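Week 6 handout: Reading the claims on a cleaning product

Read this before the seminar and bring a label of your own. Any household cleaner will do.

Last week we looked at food labels, where the rules are fairly tight. Cleaning products are looser, and the writing gets looser with them. Most of what is printed on the front of a spray bottle falls into one of two groups: statements that could be checked, and statements that only sound as if they could.

Take "kills 99.9% of bacteria." It looks like a measurement. Ask what was tested, on what surface, and how long the product sat there before anyone wiped it off. The contact time is usually on the back in small type, and it is often several minutes. Watch how people clean a desk. They spray and wipe in one motion. The number on the front belongs to a test that the buyer is not repeating.

"Natural" is worse. Vinegar is natural and so is arsenic. Students always bring up the arsenic, and they are right to, but please don't stop there. Ask what the word is doing for the seller. It stands where an ingredient list might have gone.

"Streak-free" can at least be tested at home. The trouble is that streaks depend on the cloth, the amount used, the light and where you stand.

The Zollo survey

Your reading packet has the summary sheet for Zollo, a surface spray. The makers say that 87 percent of users "noticed a difference." There were 301 users. Fine, but a difference from what? The sheet doesn't say what they used before, whether they paid for the bottle, or what the other choices on the form were. Hortensia Ticona wrote to ask for the form two years ago and got a coupon back. I would not call the survey false. I would say it has told us very little, at some length.

Beca Ifans will argue the other side in seminar – that shoppers know all this is puffery and discount it. I have heard that case made well. I have yet to see much evidence for it, and it is a handy thing for an advertiser to believe.

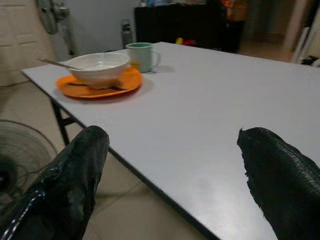
Temesside College | Consumer Studies | Course leader: Cadi Gwynne

A pale, smooth tabletop with a bright patch of reflected light on it is a poor place to judge "shine." Glare of that kind can hide a smear or pass for polish, and moving your head changes the answer. If you try a shine test for the assignment, fix the light and the viewing spot first, and have someone else do the judging who doesn't know which half was treated.

Assignment

Pick 2 claims from your label. For each, write down what would have to be measured, who would have to measure it, and what result would show the claim to be wrong. If you can't think of such a result, say so and explain why. One page is plenty. Do not copy out the company's website – Alun Jenkins marks these and he reads the websites too.

Papers go in the tray outside the department office before the next lecture.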